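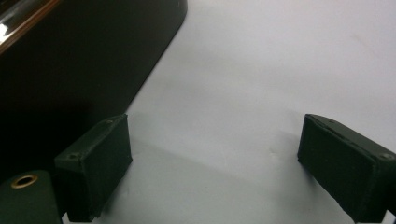
Slide 1: dark object, pale surface, two green fingertips

Notes for the Bivport talk, 12 Mar 2023. Forty minutes plus questions. Water on the left, remember to drink it.

OPENING
Hi everybody, thanks for coming in. I play guitar in Zedisis, we're a four-piece, we tune very low and we've been at it long enough that my ears ring when the fridge turns off. I'm going to talk about how we made our second album, Pavow, and mostly about the second half of that job, the part after the recording, where it's all spreadsheets and arguing over song order.
(Ask who's in a band. Ask who's put out a record. Ask who made their money back. Wait for the laugh, move on.)

THE SONGS
We had 14 demos going in and nine songs on the album. Wanpen Wannasri, our drummer, had a rule that if she couldn't remember how a song started, it was out. She cut two of mine that way in one afternoon and I sulked all the way home. One came back as the middle section of "Low Bridge" and it's my favorite thing on the record, so I'm still claiming it.
Play clip one, 30 seconds, the demo. Then clip two, same riff on the album. Listen for the tempo! The demo is way too fast. We play everything too fast when we've just written it, I think we're excited, and then somebody has to scream over it and we find out there's no room for a breath.

RECORDING
We booked Filali for nine days in September. It's a small room with a low ceiling, and Obed Adjei runs the desk there. If you've only ever recorded at home, the biggest change is that there's a person in the building who'll say "again." Obed says it very politely. He said it to me for most of a day over one clean intro.
Drums went first, three days. Bass went down in an evening. Guitars ate the rest, and vocals got squeezed into the end, and if I could change one thing it would be that. Our singer was doing the two hardest songs on the last night with the van already half packed. You can hear it on track eight. Some people like it. He doesn't.
(If running long, skip the amp story.)
Amp story: the big amp, the one I'd saved up for and carried up the stairs, is on one song. Everything else is a little practice combo that was in the corridor. We put them next to each other, turned our backs, and all four of us picked the combo. I sold the big one in the spring.

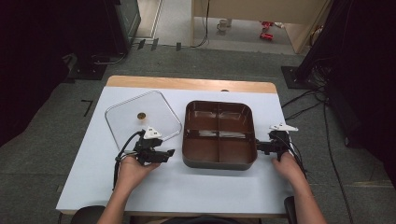 MONEY
Okay, numbers, the bit people usually write down. The studio, mix and master together came to $3,160. That doesn't include the vinyl and it doesn't include food, and we ate a lot of food. By the time the album came out, preorders and shirts had brought in $2,802. So we were short on day one, which felt awful for a week, and then we played some shows and it was fine.
We pressed 600 records. The plant gave us a price for 700 as well and it was so close that we went back and forth for days. I wanted the bigger number. Wanpen asked me whose hallway the boxes would be living in, and it was hers, so we went with 600.
Things I'd tell you about pressing:
Get the test pressing on more than one turntable. Ours skipped on mine and on none of the others. I'd already written an angry email. I hadn't sent it, thank goodness.
Check the spine. We checked the front cover a hundred times and the spine once, and there was a letter missing.
Heavy music wants short sides. We had one side running long and Obed made us move a song over so the low end wouldn't go thin.

THE VIDEO
We made one video, for "Low Bridge," and shot it in a day in a friend's barn with the band just playing. I'd written a whole plot with a lighthouse keeper in it. Everyone was very kind about the plot. The singer's breath fogs up in the cold on the long note at the end and you couldn't buy that, so I've let the lighthouse go. Mostly.
Play video, first two minutes only. Check the volume before you hit play, last time it was horrible.

SONG ORDER
Put this near the end, people perk up for it. Hand out the slips with the nine titles and have each table make their own running order. Five minutes. Then show ours.
Talk about why the slow one is second. Every label person we met told us to move it to the end, and we did try it there, and the album felt like it took forever to get anywhere. Second, it scares you a bit, and then track three sounds twice as fast as it is.

QUESTIONS
Likely ones: what tuning (drop A), do we use a click (yes, except the slow one), is there a third album (four songs, all too fast). Shirts are by the door, mediums are gone.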